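Housekeeping Skills 2, handout 5
Garment care, part two: hangers, rails and the small stuff around them
I. Melis, notes updated April 2025

Read with handout 4 (folding). Bring both to the practical. Same groups as last time.

1. What goes on a hanger, what doesn't

Hang: shirts, blouses, woven dresses, jackets, most light jerseys if they get worn within the week.
Fold: heavy knits, anything that stretches under its own weight, T-shirts if drawer space allows.
Either: striped or printed tops. Stripes show a bad hang straight away, good to practice on for that reason.

Knits on thin wire = shoulder bumps. You can steam them out but it takes longer than folding would have.

2. Hanger types

Wire. Cheap, thin, takes up hardly any rail. Coated ones grip better than bare. Bends if you force a collar over it.
Molded plastic. General use. Check for rough seams, they snag.
Wood, wide shoulder. Coats and jackets only, we have 17 and they all stay in the tall closet please.
Clip hangers. Skirts, pants. Clip at the waistband, never on the body of the cloth.

Match the width. Hanger tips should stop just short of the shoulder seam. Past the seam and you get points in the sleeve.

3. Getting a top onto the hanger

Two ways in.

From the bottom: hanger goes up through the hem, hook comes out at the neck. Use for anything with a closed neck. Slower, saves the collar.
From the neck: one shoulder in, tilt, other shoulder in. Fine for button fronts (undo the top 2 buttons) and wide necks.

Whichever way:
- find the shoulder seams first, before you pick up the hanger
- one hand holds cloth, the other moves the hanger. Don't move both at once
- seams sit along the top edge of the hanger, label at center back
- let go, look, then smooth downward with a flat palm
- hook faces away from you, same for the entire rail

Common fault: fabric bunched up in the middle and the student keeps pulling on the hem. Stop. Take hold at the shoulders again and let the weight drop. Pulling the hem only streches it.

Second common fault, working too far from the rail. Set up so the hanger is within reach and the rail is right there next to it.

4. The table

A tabletop rack is enough for small loads. Keep the middle clear. Baskets to the back, one for papers and flat things, one left empty for whatever turns up in pockets. Folders upright, spines or edges facing the same way, so you can pull one without lifting the lot.

No drinks. Pins in the tin.

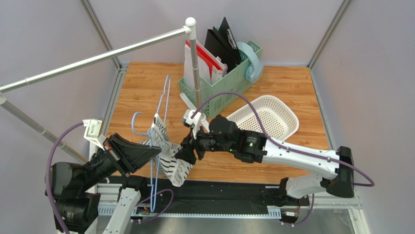
Fig. 1. Striped garment on a light blue wire hanger. Baskets at the back, green one filled, white mesh one empty.

Look at the fabric in Fig. 1 and note where it is bunched. Which step in section 3 would you go back to? Two or three lines in your log, no essays.

5. Rail order

Long to short, left to right. Within a length, light to dark. Gap of two fingers between hangers, more for jackets. Overfull rail = creases, and you iron everything twice.

Moltlow house uses a different order (by room). If you're placed there in August, follow theirs. Perkport placement same as ours.

6. For the practical

Each person hangs 5 items, mixed necks, then folds whatever shouldn't have been on the list. Joni Koskela is marking. Total out of 100, nearly half of it for shoulders and neckline, rest for rail order, table and log.

Log sheets go in the tray by the door before you leave. Missing handout 4, ask Joni.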